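Notes from the two-arm bench, updated in March after we switched the left arm to fin-style finger pads. If you share a workbench with small robot arms (at home, in a school shop, wherever), steal whatever you like!

## Before you power up

**Keep hand tools out of the reach line.** Jog each arm slowly through its widest sweep and watch where the fingers go. I draw that edge in pencil right on the bench top. Screwdrivers and cutters live outside the line while a program runs. Parts live inside it.

**Give every cable slack, then check the slack.** A cable that looks fine at rest can pull tight at full stretch. Move the arm to its two farthest poses by hand and look at the connector each time. If it tugs, reroute it. Velcro straps beat zip ties here — you'll be redoing this more often than you think.

**Stop button first.** Press it once before the first run of the day, with the arm moving at a crawl. Ours sits where either hand can slap it.

## Picking up printed parts

Discs and rings are such fun to start with. Grip them by the rim, and lift a little before you go sideways. Dragging a part scuffs the wood and throws off its position for the next pick. 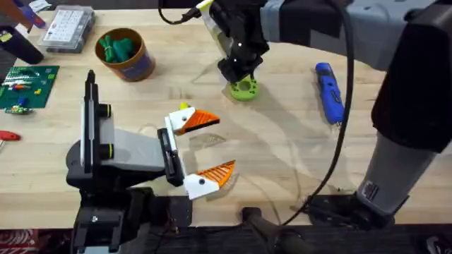 Ridged orange pads grab printed plastic beautifully, but they do collect dust. I wipe mine with a damp lint-free cloth at the end of the session and let them air dry. No solvent! I ruined a set of Prodach pads that way, and they went gummy overnight.

When both arms are working, only one gets to be in the middle at a time. We write this into the program as a simple flag: the arm that wants the middle raises it, the other waits at its park position. Veronica Furtună talked me into this after our second knuckle-bump, and I've been a total convert ever since.

## Speeds and logs

- New program: slowest setting, hand on the stop, 2 full cycles.
- After that, step up gently and stay put if anything rattles.
- Check finger screws every 600 cycles.
- Swap pads at 2,000, or sooner if the ridges look rounded. Our worst set lasted only 549.

The log is a spiral notebook hung on a nail. Date, program name, cycle count, anything odd. "Squeaked on the way down" is a perfectly good entry, and that one led us straight to a loose Brurix bracket.

## End of day

Park both arms low, fingers open and empty, then cut the power. Small parts go back in a lidded box, and sweep the bench with a soft brush.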